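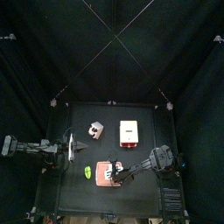
Wanted: people who don't believe the sleep tea works

Tormont sells a bedtime tea called Lucero. The box says it helps you "drift off sooner and wake up brighter." Sales are good, the reviews glow, and I have yet to see a single piece of evidence that would convince my mother, let alone me. Nerkstead has agreed to pay for a proper trial, and I am looking for adults in the Hoser area to take part.

What you would do

Drink one cup a night for 7 weeks, an hour before bed. Half of you will get Lucero. The other half will get a tea that we mixed to taste much the same and that makes no promises. You won't know which one you have and neither will I until the end. Each morning you fill in a one-page sleep diary. Please fill it in that morning. A week of entries all written on Sunday night in the same pen is no use to me – I have read plenty of those.

Who can apply

Anyone over 18 who takes longer than they would like to fall asleep and isn't on sleep medicine. You can't take part if you are pregnant, work night shifts, or have an allergy to chamomile or anything in the daisy family. If you already drink Lucero and swear by it, you may apply, but you will have to stop for two weeks first. People who think the whole thing is nonsense are just as welcome. I need both kinds.

What you get

$345, paid in two parts, the second when your diary comes back. The tea is free, whatever that is worth. You will also get a copy of the results, including if they show nothing. Tormont did not pay for this and does not get to read it first.

What I can't promise

Better sleep. Some of you will sleep better anyway, because people tend to sign up when things are at their worst and things tend to get better. That is the reason for the second tea. We have 300 places, and that may still be too few to spot a small effect. If so, the report will say so.

How to apply

Write to Krystyna Bednarek, Lucero trial, Nerkstead, with your name, age, a phone number and the hours you usually sleep. Calls go out on Tuesday evenings, after 6. We start in December.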